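Bright cotton tees turning everything pink – how do I wash these?

mudroom_mess
Ok so I ordered a stack of Busum tees for our family reunion, all hot pink. Washed 2 of them with a load of whites like an idiot. Warm water, normal cycle. Now I own pink socks, pink pillowcases and one pink-ish bra I really liked. The rest of the shirts haven't been washed at all yet and they need a wash before people wear them, they smell like a warehouse.

Washer is a Brakier 588, top loader, pretty old. Detergent is Sanna, the regular one in the big jug. We're in Luswood so the water is hard, if that matters.
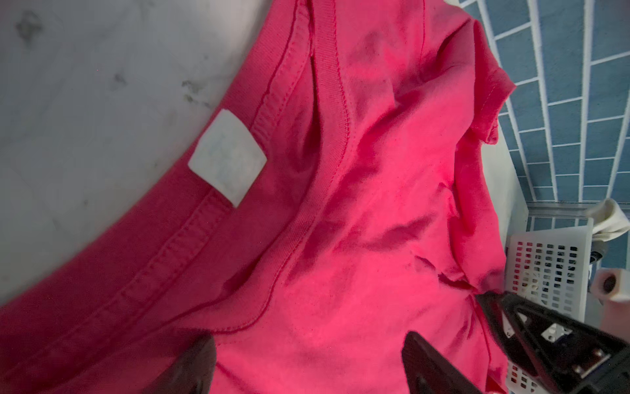
Pink tee, hem and care label side

What I want to know: does vinegar set the dye? My aunt swears by it. Salt too. And is there any saving the pillowcases, or are those just pink now. They did go through the dryer before I noticed. Reunion is soon so quick answers please!! Also don't want to spend a ton, shirts were cheap.

static_cling
Vinegar and salt do not set dye in cotton that's already been made into a shirt. Old tip, gets passed around forever. Vinegar is used with some dyes on wool and silk, different thing. On a store bought cotton tee it won't hurt in small amounts but don't expect it to hold the color in.

What's coming out is loose dye that didn't get rinsed at the factory. You just have to get it out. Reds and pinks are bad for this. Wash the shirts alone, cold, inside out, and don't let them sit in the washer after. Sitting in a damp pile is how you get blotches on the shirt itself, and if there's a white print on the front that'll pick it up too.

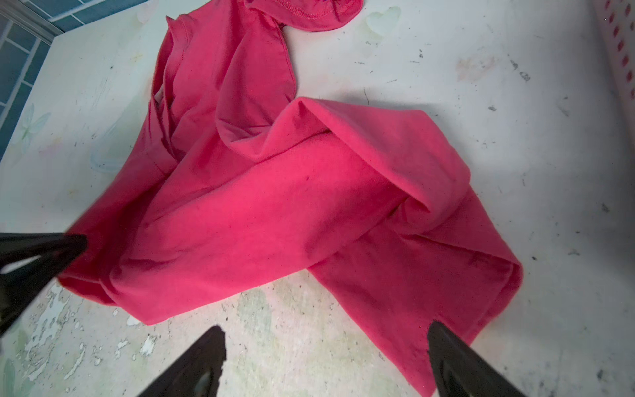
Hot pink cotton, all twisted up

Untwist them before they go on the line or in the dryer, the creases bake in otherwise. Shake by the hem, pull the collar straight with your hands. Ribbed collars go wavy if you hang them by the neck, so clip at the bottom.

Color catcher sheets work ok. I use 2 for a full load the first time. They are not magic, still no whites.

Hard water matters some. Detergent doesn't work as well so use a little more than the line on the cap, and pick the extra rinse. My Brakier has a button for it, not sure the 588 does. If not just run rinse and spin again at the end.

porchlight77
Agree with most of that. For the pillowcases – try oxygen bleach, the powder. NOT chlorine if there's any spandex or stretch in it, it goes yellow and thats permanent. I got a whole set of sheets back this way in February, after a red bath towel. They'd been dried too so don't give up.

What I did:

1. Read the care label first. If it says no bleach of any kind, test a corner. Bra probably gets a test no matter what.

2. Dissolve the powder in warm water before any fabric goes in. Bucket or bathtub. Follow the box for how much.

3. Soak overnight. Push everything under, the bits sticking out stay pink and you get a line. Dump and repeat if its better but not gone. Mine took 3 soaks.

4. Keep the bright stuff well away while it's soaking, and dont set damp reds down on anything pale either. Mats, quilts, the good towels, a painted shelf. Lost a cream bath mat that way.
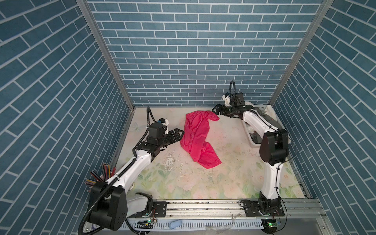
5. Wash as normal, cold. Look at it in daylight BEFORE the dryer. If there's still pink go back to the soak.

Socks I wouldn't bother. New pack of socks is cheaper than the powder.

For testing the new shirts: wet a white rag, press it hard on an inside seam for a minute. Color on the rag means wash alone again. When the rag stays clean you can mix with darks. I'd still never put them with whites, but I'm paranoid now.

mudroom_mess
Thank you both. Got the powder, pillowcases are in the tub. No extra rinse button on mine so I'll do the spin thing. Not telling my aunt about the vinegar

Contact us | © 2025 | Back to top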